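Remettre la cellule des livres en état, un samedi

Notes d'entretien sur la cellule à deux bras, côté câbles, pinces et caméras.

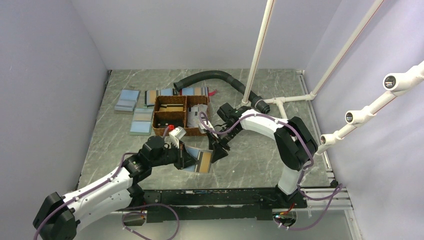 Temps de lecture : 3 minutes

La cellule tournait depuis le printemps avec le même câblage et les mêmes mors, et j'avais repoussé l'entretien trois fois. Samedi matin je m'y suis mis. Je note ce que j'ai fait, surtout pour moi, parce que la dernière fois j'avais tout gardé en tête et tout perdu.

La tâche s'appelle Hoani dans nos fichiers : les bras prennent des livres sur la table et les rangent dans un panier tressé à compartiments. Le compteur affichait 1 106 cycles au moment où j'ai coupé l'alimentation.

J'ai commencé par les câbles. Ils sont violets, assez fins, et celui du bras gauche est clipsé le long de l'avant-bras blanc. Le clip le plus proche du coude avait glissé et le câble tirait quand le bras se tendait vers le fond de la table. Je l'ai remis en place, puis j'ai fait aller le bras à la main, moteurs coupés, d'une butée à l'autre. Il faut garder du mou au niveau de chaque articulation, sinon c'est le connecteur qui prend. Sur le bras droit, le câble fait une boucle en haut et redescend le long du gros actionneur d'épaule vers le rail. Cette boucle a l'air trop grande quand le bras est replié. Elle ne l'est pas, je l'ai raccourcie une fois et j'ai arraché une prise.

Il reste aussi du câble violet qui pend sous le rail noir, devant. Je voulais l'attacher proprement et je ne l'ai pas fait. La petite carte électronique est juste là, sous le bras droit, et je préfère pouvoir la sortir sans couper de colliers.

Ensuite les vis du rail. Les deux bras sont montés dessus, donc si le rail bouge, tout bouge. J'ai trouvé deux vis desserrées côté gauche. Je les ai sorties, nettoyées, remises au frein-filet moyen, et j'ai laissé prendre pendant le déjeuner. Après ça il a fallu refaire le zéro des deux bras, gauche d'abord, droit ensuite. L'outil de calibration de Drarkater demande de tenir chaque bras dans la pose de référence pendant la mesure. Tout seul c'est pénible — j'ai fini par caler l'avant-bras avec une boîte de mouchoirs.

Pour les pinces, j'ai dégraissé les mors à l'alcool isopropylique et j'ai changé les patins. Les anciens venaient de chez Fillell et ils étaient lisses au bout, ce qui expliquait les couvertures qui pivotaient pendant le transport. J'ai aussi baissé un peu l'effort de serrage. Un livre ouvert, pincé couverture en l'air, se marque vite si on serre comme pour un livre fermé.

Les caméras sont au nombre de trois sur le tube blanc incliné, à droite, chacune sur son collier. Un choc dans le tube et elles tournent d'un degré ou deux sans que ça se voie à l'œil. J'ai repris l'orientation de la plus basse, puis tracé un trait de feutre à cheval sur le collier et le tube. La prochaine fois je verrai tout de suite si ça a bougé. J'aurais dû le faire au montage.

Remise en route vers 16 h, à vitesse réduite. Bras gauche sur un livre à bande beige, bras droit devant la partie droite du panier, pour vérifier que les deux ne se gênent pas. Le point délicat reste le bord du panier : le tressage n'est pas droit, et la hauteur change selon l'endroit où on mesure. J'ai relevé le point d'approche de 3 mm environ. Il faudra le revoir si on change de panier.

À faire encore : commander des clips, mettre à jour le fichier de zéro sur le poste de Faso, étiqueter les connecteurs du bras droit.

Commentaires

Tetsuya Ebihara
Quel frein-filet exactement ? J'ai mis du fort sur le mien et j'ai foiré une tête de vis en démontant.

L'auteur
Du moyen, le bleu. Pour la tête foirée, chauffe un peu la vis avant de réessayer, et vas-y doucement si tu as du plastique à côté.

mbk
Même souci de collier de caméra ici. Le feutre s'efface au nettoyage, je fais une rayure à la pointe.

Tetsuya Ebihara
Merci, c'est sorti avec le fer à souder.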